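Filed under: Small Business Finance | Fund Updates

Progress report to Lastico, April – Plorkmont loan fund

Dear partners, this is our report on the lending work which Itside manages in Plorkmont with your capital.
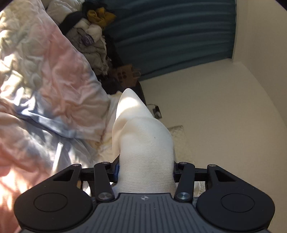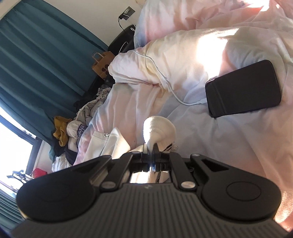

In this period we received 100 applications and approved nine. The number is smaller than we planned. Many owners asked for money to cover old debt, and our agreement with you does not permit this. The average loan was $2,987, a little under the limit.

Repayments are mostly in order. Three borrowers are late, all of them on Espiritu Street, where the road works keep customers away. We moved their due dates by one month – the interest stays the same.

We have still not spent the training budget. We ask your permission to use it for bookkeeping help, which borrowers request more often than classes. Please answer before the next payment is released, as the accountant must be booked early.

14 shares | 2 comments

Comments

plork_baker: Will the limit go up this year? It does not buy an oven.

Reader on Espiritu: Thank you for the extra month.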